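Setting Up and Looking After the Rastholm Frame Cell
Last updated: April
Print this page | E-mail this page

Our project was the Rastholm cell, a single robot arm that closes up picture frames. It lays in the backing, swings the clips over and passes the frame on. When we got it, the gripper had already done 804 frames with no service, and it was dropping backs!

First we cleaned the suction cups and changed the one nearest the wrist, which had gone stiff. Then we re-taught the pick point. Hollis Pettigrew moved the arm in small steps while I watched the vacuum reading, and we settled on 70 percent vacuum – any more and the cardboard bowed. I loved this part. You can hear the cups seal when the height is right.

The clip finger took longer. Its screw works loose, so we added a check every 1000 cycles to the maintenance sheet. We also wrote down all 19 taught points by hand in case the controller loses them again.

Before teaching the clip moves, we learned them with our own hands at a desk, going over how the backing, easel stand and clips sit on a frame.
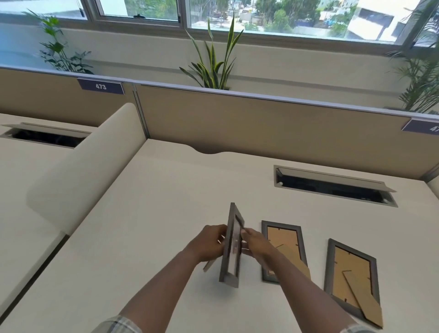

Hollis thought we should have done the hand work before touching the gripper at all, and that the next group should teach the easel side first – the stand is what catches on the cups. I agree, and the sheet now says so. The spare cups are in the Skovlow drawer.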